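Drenditz opens its Gisthorpe showroom this October

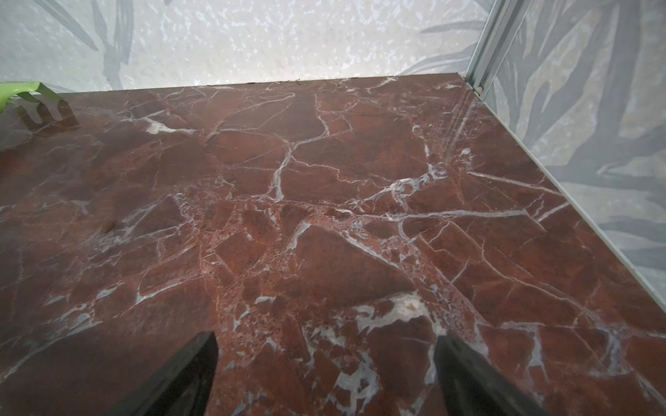 Red-brown marble-pattern countertop with white and grey veining.

I'm Mahlet Alemayehu, I run Drenditz, and I'm so pleased to say we're opening in Gisthorpe! We've been fitting kitchens out of a small unit in Vorkport for five years (bit of a squeeze, I'll admit) and now we've got room for 110 worktop samples you can lean on, tap and argue over. Doors open at 10am. The first 200 visitors get a free measuring visit, and Petkov bakery is doing the buns.

Press queries: ask for Mahlet at the Vorkport office.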